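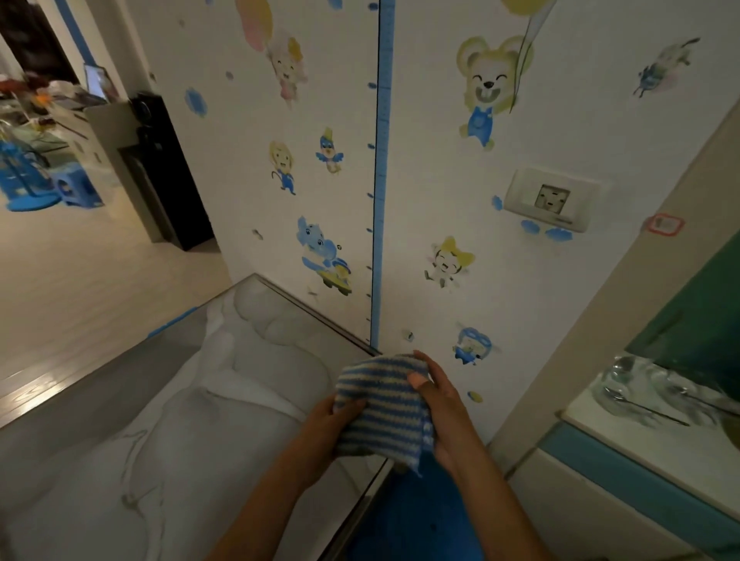

3.2 Textile surfaces and settled dust in children's sleeping areas

Figure 2. Knitted cloth with a loose, fuzzy surface, held folded over a quilted comforter in a child's sleeping area. Both textile classes used in the analysis (open knit and padded quilt) are represented.

Settled dust in bedrooms is usually sampled from hard floors and window sills, where recovery is high and the sampled area is easy to define. Textiles are sampled less often, although they account for most of the surface within reach of a sleeping child. We therefore treated bedding as a separate compartment and divided it into two classes by surface structure. Class A covers open or brushed knits with raised fibers (Figure 2). Class B covers quilted and padded items with a closed woven face. Sheets and pillowcases were excluded, as their washing intervals were too short for the loading period described in Section 2.4.

Samples were taken in 29 homes in the Tudberg and Sullska districts. Each item was vacuumed through a preweighed filter at constant flow over a template placed on the upper face. The template was moved once per item, giving 2 subsamples, and the pair was averaged before analysis. Items smaller than the template were folded double and the area was corrected accordingly. Filters were conditioned for 60 hours at constant humidity before the final weighing. Sampling began in February, when windows are kept closed for most of the day and the contribution of outdoor pollen is low.

Class A items held more dust per unit area than Class B items in nearly all homes. The difference was largest for knits stored on top of the bed during the day and smallest for knits kept in a drawer or closet. This agrees with the loading model of Poulain and El Ouafi (see Section 1.3), in which raised fibers increase the effective capture area without a matching increase in release under light handling. The model does not separate fiber shed by the item itself from dust deposited on it. We examined a subset of filters under a microscope and found that shed fiber made up a substantial part of the mass in Class A – in some filters, more than the deposited fraction. Reported loadings for Class A should be read as upper limits.

Quilted items behaved differently. Dust collected along the stitch lines, where the face fabric is drawn down, and the padded areas between them were comparatively clean. Results for Class B thus depend on how many stitch lines fall inside the template. Rotating the template by a quarter turn between subsamples reduced this effect but did not remove it.

Four homes were dropped from the regression. In all of them the bedding had been washed during the loading period, contrary to the instructions left with the household. Including these homes lowers the mean loading for both classes and leaves the ranking unchanged.

Room volume, floor covering and the presence of a pet were tested as covariates. Only floor covering had a measurable effect, with carpeted rooms showing higher loadings on Class B items. No such effect was found for Class A, possibly because shed fiber masks it. Values for each home are listed in Appendix B, and the filter blanks are discussed in Section 3.3.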